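I have a soft spot for old office desktops, and this Dell tower has made my whole month. I've been wanting to write about it since Sunday's long coffee with Kojo, who sold me on the idea that everybody should get to know the inside of at least one computer before buying a new one. I paid 79 dollars for mine and I'd happily do it again!

What I love is how much of it comes apart without a fight. Blue plastic means "pull here" (the drive clip, the release latch), and once the side panel is off you can get to the memory, the graphics card and the power supply with room to spare. My old Halano was a sealed brick by comparison.

The part that used to scare me was the CPU socket. All those tiny contacts! Now it's my favorite bit, especially that square metal frame and the little levers that hold everything down.

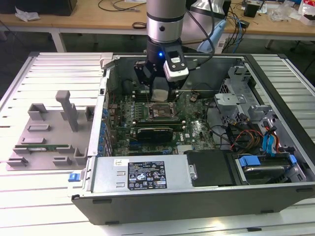
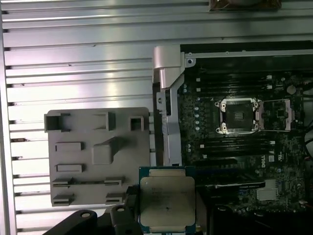

Anyway, my plan for the summer is more memory first, then a bigger drive, and I want the whole thing running by July so Signe can have it for her music. She has 276 songs on a laptop that wheezes if you open two programs at once. I'm also determined to do something nicer with the cables, maybe those soft fabric ties Idun uses on her sewing machine cords. If you have a favorite brand of thermal paste, tell me in the comments, I have gone down a very deep hole on that one and I'm still reading.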